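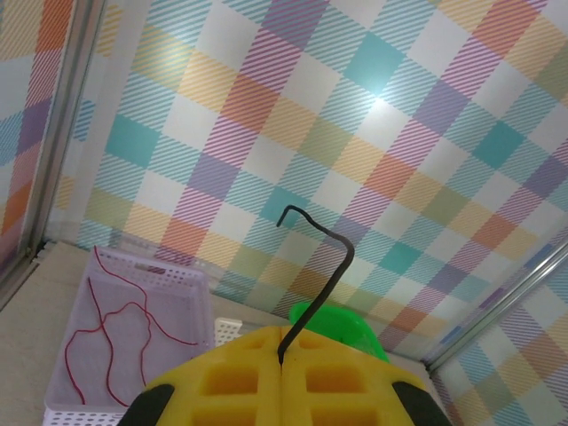 Home | Projects | Reports | Contact

Skorninport Household Sorting Project
Progress report to the Preddale Fund, 2 Apr 2022
Prepared by Jeanie Lindsay

In this period we worked mainly on the small things: string, thin wire and hooks. They take more time than the bigger objects, and in the October report I wrote that we had not yet a good method for them. Now we have one which I can recommend.

We use plastic baskets with holed or mesh-textured walls or bottoms, in pale purple, white and green. The colour is important for us. A red string can be seen well on a pale floor of a basket, also when it lies in loops. The baskets from Talpur which we tried first were too deep and I have returned them. 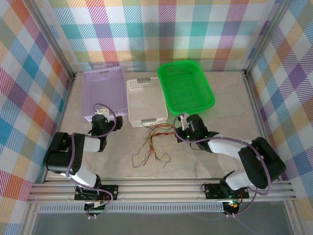 Wires of different colours are still the most difficult part. When they are tangled together, pulling one end usually brings the others with it. Dineo proposed to spread the tangle on the table before anything goes to a basket, and we will continue in this way.

From the grant of 2,117 pounds we have spent 1,000 on the table and its walls, and 100 on baskets. I ask for your permission to use up to 100 more for hooks and string. I will send the receipts separately.

Contact: Skorninport project office | Back to top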